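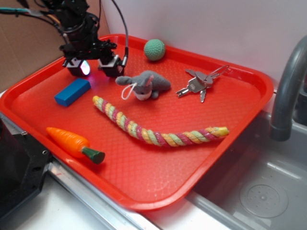 Red tray by the sink, with keys, rabbit, ball and block

Slide 2 – start here, no intro. Ask the room who has lost their keys this month. Wait for hands.

Main point: small things pile up by the sink when they have no other place to go. A tray gives them one. Mine is red plastic with a raised rim, so a ball stays put.

Point to the keys first. Three on one ring, next to a grey plush rabbit. Keys and toys land together in most homes with kids. Don't apologize for it.

Then the evening routine from the Clostley sessions:
Set a timer for 15 minutes.
Toys go back to the toy bin. The rabbit has a string loop, so it can go on a hook.
Keys go on the hook by the door.
Wipe the tray. The diamond pattern on the bottom holds crumbs – use a brush.

If someone asks about tray size, say it should fit on the counter with room left to work. Skip the Quinlan story if we are past 14 minutes.

Handout is on the back table. Questions go to Jarrah Hollis after the break.

Next slide – the hall closet.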